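The Arm in the Spare Room

I have been asked to be excited about home robot arms for most of a year now, and I would like to explain why I am not. I have used one. I have paid for parts of one. I have knelt on carpet at one in the morning looking for a screw that belonged to one.

The pitch goes like this. Secondhand industrial arms have become cheap, the software is free, and anybody with a spare room can teach a machine to tidy up. My friend Tolera Kassa believed it and bought in. He paid 1,701 dollars for a used arm, which he named Riker, and he said that was the expensive part over with.

It was the cheap part. Then came the gripper, then a second gripper when the first one turned out to have the wrong bolt pattern, then fingertip pads, then cables long enough to follow the arm when it turns. Nobody who writes up these projects puts the cables in the budget. A cable on a moving arm has to be loose enough to let the joints swing and tight enough that it doesn't snag, and there is no setting in any software that finds that for you. You tie it, you run the arm slowly, you swear, you tie it again. Tolera gave up 2 weekends in July to cables alone.

I don't say this to mock him. He is a better mechanic than I am and far more patient. But I think we should be truthful about what the word "automation" covers in a house. What he has built is a very demanding pet that picks up toys. 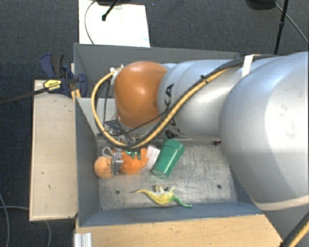

And the toys matter, because they are where the argument usually gets slippery. A soft toy is forgiving. You can grab it off center, squeeze it too hard, drop it from too high, and you still get to call it a pick. A cup is less kind, especially one on its side. When people tell me their arm "handles household objects," I want to know which ones, who put them there, and how long it took a person to set up the next try. In Tolera's case the answer to the last question is longer than it would take a child to clear the whole lot by hand.

Shabnam Malik, who shares the workshop account with us and wrote most of the control code, thinks I am missing the point. Her view is that no one learns to cook to save money on dinner. You build the thing to understand it, and the tidying is just an excuse. That's a fair answer, and if the hobby were sold that way I would have nothing to write about. I learned more about torque from helping her than I did in 4 years of school.

But it isn't sold that way. Look at the forums and the starter kits. It is always the near future, always next year's version, always a chore you will never do again. The people who buy in on that promise are the ones who end up with an arm under a bedsheet and a clamp they can't find a use for.

There is the safety side too. A salvaged arm was made to work in a place with fences and trained people. In a spare room it has a door that doesn't lock and somebody bringing in coffee. Tolera wired in a stop button before he did anything else - good for him - and I have visited two other home builds where the plan was to reach over and pull the plug. Past the arm, naturally.

What would change my mind is pretty modest. I would like one home builder to publish a month of plain records, with the failed grabs left in and the hours of fiddling written next to the hours of use. Shabnam has said she will do it once the wrist stops drifting. She said that in July as well. Until then I'll keep helping on weekends, and I'll keep picking up after myself.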